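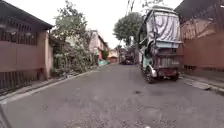 Slide 1: Ghumman Street from robot height, with the parked tricycle on the right

Leave this one up while people find their seats. Say hello, say thank you to Rutness for the room and the extension cords, and say who I am (Chie, bench by the window, the one with the radio).

Start with the street, before any talk of motors. When Vilgot and I began building Pallex at the shared workshop, we pictured a nice flat lane with a curb on each side and nothing on it. Ask people to look at the slide for a moment. There's a motorcycle tricycle standing close to the right curb with a big tarp tied around the top of the cab, and it takes up part of the lane. The asphalt has patches on its patches. On the left, past the maroon house, the shrubs come right out toward the road. Pallex has to get down a street like this with a bag of library books on its back, and everything else I'm going to say tonight comes from that.

Point out the thin black curve in the bottom left corner. It's our own body shell. We lost a whole evening to that curve, so promise to come back to it.

Slide 2: what it's made of

Four wheels off a garden cart, two motors from Karkine, one battery, one plywood box. Mention that the box was cut three times (Vilgot will heckle here, let him, it was his tape measure). The camera is on a short post at the front. Irfan Butt welded the post and would like everyone to know he also offered to paint it.

If anybody asks about cost, say I kept the receipts in a coffee tin and they're welcome to look through it at the break. I really don't want to spend ten minutes on prices the way we did last time, much as I enjoyed it!

Slide 3: finding the road

Go slowly here, the middle of the room always gets lost. We taught it what road looks like with 3000 stills from our own walks, me pushing the cart and Iqra Mirani walking ahead to say hello to the dogs. Then we sat at the long table with a pot of tea and colored in the road by hand, still after still. Iqra did 861 of them, and she has asked me to say that number out loud.

Go back to slide 1 for this part. Trace the long pale line of the left curb with the pointer, from the lower corner up toward the middle. It's lovely, a curb like that. Gray line, gray road, but a clear edge, and the early version of the software held on to it very well. Then go over to the right, where the tricycle stands in front of the curb and its shadow lies on the road underneath. The early version took the shadow for the end of the world. It would stop well back and sit there humming. We had to go back and color in shadows as road, which felt silly, and it helped a great deal.

Also the dark spot in the middle distance, a bit right of center. Ask the room: pothole or stain? Take a few hands. I still can't tell from the picture and neither can Pallex, so it slows down for both. Irfan thinks we should measure depth with a second camera. Tell them he's probably right and that he can build it.

Slide 4: the black curve

As promised. For most of September the robot kept drifting right for no reason we could find. We swapped motors, we swapped wheels, I said some things to the battery. Arsalan Warraich came over from the pottery side to borrow a clamp, looked at the screen and asked what the black thing in the corner was. The software had been steering away from its own shell. The fix was one line that tells it to ignore that corner. (Pause. Let people laugh. Arsalan should stand up if he's here.)

We could have trimmed the shell, and Vilgot still wants to. I like the shell.

Slide 5: passing something parked

Explain the rule we use now: find the side with more open road, go at walking pace, keep an arm's length away, and stop if anything moves. One of us walks behind with the stop button on a cord every single time. I'm firm about this and I'll be firm in the questions too.

Mention the tarp. Cloth that sags or flaps was hard for us, and so were thin things like overhead wires, which the software once marked as a fence. Don't get drawn into the wires story unless there's time.

Slide 6: what we need

Someone who understands suspension, because the coarse stretches shake the camera post badly and the stills come out smeared. A second battery. A rain cover that doesn't make the box look like a laundry hamper. And more walkers for the early runs, seven in the morning, meet at the side door.

Questions. Vilgot takes anything on wiring, Iqra takes anything on the coloring, I'll do the rest. Pallex is by the sink, switched off, and people may lift the lid, but please keep cups off it.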